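Why Is a Table Flat?
How tables hold things still, and why the top has to be level

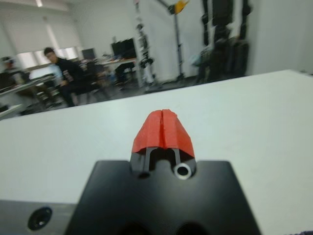

A plain white table top, with a desk and chairs further back in the room.

A table is a raised flat surface held up by legs or by a frame. Its job is to keep things at a height that people can reach when they are sitting or standing. The flat part is called the top. The parts that carry the weight down to the floor are called the supports.

Pushing down and pushing up

Everything on Earth is pulled downwards by gravity. If you hold a book in the air and let go, it falls. If you put the same book on a table, it stays where it is. Gravity is still pulling it down with the same strength. The table top is pushing up on the book with an equal force.

Scientists call this upward push the normal force. The word "normal" has a special meaning in this case. It means "at a right angle to the surface".

When two forces are the same size and point in opposite directions, we say they are balanced. An object that is still, and has balanced forces on it, stays still.

Flat and level are different

These two words are often mixed up.

Flat means that the surface has no bumps or dips.
Level means that the surface is not sloping. One side is the same height above the floor as the other side.

A playground slide can be flat but it is not level. A table top should be both. If it is flat but sloping, a marble placed on it will roll to the low side. If it is level but bumpy, a cup may rock.

A picture can make a level table look as if it slopes. This happens when the camera is tilted. To find out whether a real table is level, you need to test the table and not the picture of it.

Friction

A pencil case does not slide off a table that slopes by a tiny amount. This is due to friction. Friction is a force between two surfaces that are touching, and it acts against sliding. Rough surfaces usually grip more than smooth ones. A rubber mat has high friction. A polished surface has less.

Round objects are a different matter. A marble can roll on a slope that is much too gentle to make a book slide.

How the weight reaches the floor

Put a bag in the middle of a table with four legs, one at each corner. The weight of the bag is shared between the legs. Move the bag to one corner and the nearest leg carries more of the load.

Here is a sum. A box that weighs 3000 grams is placed exactly in the centre of a square table. Each of the four legs carries 3000 ÷ 4 = 750 grams of the box's weight. Each leg also carries a share of the top.

Why some tables wobble

A table with three legs does not wobble, even on uneven ground. Three points always lie on one flat plane, so all three feet can touch the floor together. With four legs, one foot may be left slightly above the floor. The table then rocks between two positions.

There are two common repairs. One is to turn a screw-in foot until it meets the floor. The other is to put a thin piece of card under the short leg.

Why are many tables a pale colour?

White surfaces reflect most of the light that falls on them. Dark surfaces absorb more of it. A white table can make a work area look brighter, and dark objects are easy to find on it. Pencil marks and crumbs also show up clearly.

Test a table yourself

You will need a marble, a ruler and a sheet of paper. Ask an adult before you clear a table for this test.

1. Clear the table and wipe it dry.
2. Place the marble in the centre. Let go without pushing it.
3. Watch for ten seconds. If it rolls, write down the direction.
4. Repeat the test near each corner.
5. Stand the ruler on its long edge on the table top. Look for gaps of light underneath it.

If the marble always rolls the same way, the table is probably sloping. If it rolls different ways in different places, the top is probably not flat. Gaps under the ruler show where the dips are.

Words to know

Absorb: to take in.
Friction: a force that acts against sliding.
Gravity: the force that pulls objects towards the Earth.
Load: the weight that something carries.
Plane: a perfectly flat surface with no thickness.

Written by Nana Ackah. Checked by Peadar Mulcahy. Last updated 02/05/2026.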